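Seltico Control 4.2 — Marker Tracking Setup
Print this page | E-mail this page

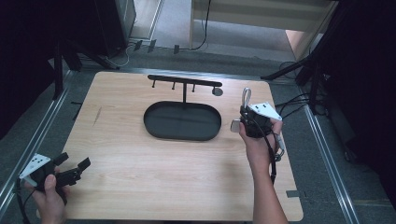 By Graciela Alarcón, Greldale Documentation. Rev. 7/1/24

1. Keep the dotted plates on both grippers facing the head camera.
2. Open Tracking > Plates and set the pose buffer to 400 frames.
3. Hold both grippers still on either side of the stand and select Zero.
4. Check the residual. If it is over 40, repeat step 3.

Note: The left and right plates use separate IDs — do not swap them in the config file.

CAUTION: Do not change port 3174 while a session is open. Unsaved poses will be lost.

Print this page | E-mail this page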